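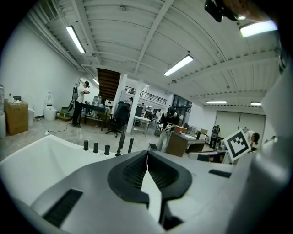
车间里试用中的手持夹爪，两片黑色胶垫之间留着一道细缝

Haltareck手持夹爪六周使用感受，重点说说开合读数漂移和一次夹手
发布于2022年10月14日

先跟等着看这篇的朋友道个歉，拖得有点久。本来五月就想写，那时候刚拿到样品，新鲜劲儿正足，写出来大概通篇都是夸。后来正式买了6把，几个人轮着用，每天从早用到晚，连着用了六周，中间出了两档子事，想法也跟着变了不少。所以您要是正打算下单，不妨泡杯茶慢慢看，我这个人话多，但该说的毛病都会说到。

先讲优点，因为我到现在还是挺喜欢它的。浅灰配白的塑料外壳，边角都是圆的，拿在手里不硌。手小的同事一开始嫌它宽，用过两天也就习惯了。重量分布比我们以前用的Iner那一款舒服得多，Iner那把头重脚轻，举一上午小臂发酸，这把我能一直干到吃午饭。最讨喜的是那对黑色橡胶指垫，圆头，内侧是一道一道很细的横纹，抓盒盖、抓布、抓小瓶子都稳，我拿它夹过一枚生鸡蛋，从桌子这头送到那头，平平安安（后来炒了吃了）。

我们的活儿说起来简单，人拿着夹爪把动作做一遍，录下来，再让机械臂照着学。最大开合是70毫米，日常的东西基本够用，大号的收纳盒就只能夹边。六周下来录了2000多条，量不算特别大，可也足够把一件工具的脾气摸清楚了。

好，下面说出问题的地方。

第一件事，开合读数会漂。

大概是第三周，负责跑机械臂的同事跟我说，最近机械臂老是“差一口气”，去抓杯子，手指合到跟前就停了，杯子还在那儿站着呢。我们先怀疑模型，又怀疑机械臂的夹具没校好，折腾了两天，把能拧的螺丝都拧了一遍。最后是我闲着没事，把其中一把手持夹爪接上电脑，捏到底，看屏幕上的数字，明明胶垫已经贴上了，读数还剩好几毫米。松开再捏，又不一样。换一把，正常。再换一把，也漂，只是漂得少些。

拆开来看（拆之前请务必把电断了，后面还会讲到），传动那根小轴上的紧定螺丝松了，轴和编码器之间有一点点空转。捏得轻的人不容易碰上，我们这里有位同事力气大，每次都捏得很实在，他常用的那把就松得最厉害。螺丝出厂时没有点螺纹胶，我把6把都拆开看过，没有一把点了。这个价位的东西，我觉得多少有点说不过去。

最让人心疼的是那些已经录下来的数据。读数是慢慢偏的，单看哪一条都像是对的，软件也从头到尾没有报过警。我们后来只好一批一批往回查，凡是夹紧时读数归不了零的都先放到一边，有一整周的东西基本不敢用了。要是软件肯在开录前提醒一句“请先捏到底确认零位”，我们能省下好多事。

第二件事，夹了手。

这件事我写得仔细一点，家里或者实验室有新手的请看看。

夹爪的回位靠弹簧，平时很顺。用到第五周，有一把开始发涩，捏下去以后要愣一下才弹开。同事觉得是进了灰，就用左手食指伸到两片指垫中间去拨，右手还握着扳机。拨的那一下，卡着的地方忽然松了，他右手又下意识一紧，指垫倒是软的，可指垫后面的硬骨架把指尖挤住了。没破皮，青了一块，疼了两三天。搁在别的工具上可能不算什么，但他当时吓了一跳，手一甩，夹爪差点砸到旁边的人。

我翻了说明书，关于卡滞只有一句“请清洁后使用”，怎么清洁、清洁前要做什么，一个字没提。扳机上也没有锁。Vandenberghe那款我借来用过半个月，手感笨，外形也不好看，可人家扳机旁边有个小拨片，一推就锁住，放进箱子里也不会误触。这么小的一个东西，我是真心希望Haltareck下一版能加上。

发涩的原因后来也找着了，回位弹簧的一端从卡槽里跳出来半截，蹭着外壳内壁。装回去就好，过几天又跳。我们最后在卡槽口垫了一小片薄胶皮，到今天没再犯，能撑多久我不敢打包票。

售后怎么样呢，我们是从Ralside买的，他们是代理。第一封邮件隔了四天才回，回的是一份通用的校准步骤，照着做没有用。第二封我附了拆开以后的照片和读数曲线，态度马上就不一样了，一位很耐心的工程师打电话过来，聊了快一个钟头，承认紧定螺丝的问题他们在别的客户那里也听说过。随后寄来一包新螺丝和一小支螺纹胶，没收钱，也没说要召回。我问弹簧的事，对方说“会反馈给厂家”，目前还没有下文，有消息我会在这篇下面补上。

这段时间我们自己定下来的几条做法，写在这里供大家参考：

每天开工先把每一把捏到底，看零位，再完全松开看一眼最大值，顺手记在本子上。一把也就十几秒。
紧定螺丝统一点了螺纹胶，每两周抽一把拆开看看。
发涩、发卡的，马上放下，断电，贴张纸条，谁都不许当场拨弄。
不往指垫中间伸手指，要清灰用软毛刷。
每段录制的开头多做一次空捏，这样事后也能从数据里看出零位偏没偏。

还有几个小毛病，算不上故障，顺便提一提。胶垫的横纹里容易藏纸屑，抓过瓦楞纸箱以后抓光滑的瓶子会打滑，湿布擦一擦就好。工作时间长了外壳会温温的，夏天手心出汗，我自己缠了一圈吸汗带，丑是丑了点，同事们看见以后一个接一个来找我要。另外，随机的收纳箱内衬偏紧，每次塞进去都得使点劲，正好压着扳机，我很怀疑弹簧就是这么给压歪的，不过没有证据，大家听听就算。

到底推不推荐？如果您手边有愿意动螺丝刀的人，每天也肯花几分钟查零位，我还是推荐的，手感在我用过的几款里确实最好，做精细一点的动作心里有底。如果是拿去给学生上课，或者一大堆人轮流用又没有人专门管，我会劝您先等等，等扳机锁和弹簧改好了再说，或者先看看Vandenberghe那款，笨一点，但是省心。

打分的话，手感给九分，抓取给九分，读数可靠性只能给五分，安全设计给四分，售后给六分半，那半分是给那位打电话的工程师的。

有朋友私信问胶皮垫片多厚，我用的是1毫米的，剪成指甲盖大小，边角修圆再塞进去。螺纹胶请用可拆的那种，别像我第一次那样用了高强度的，后来为了拧下那颗螺丝，费了整整一个下午。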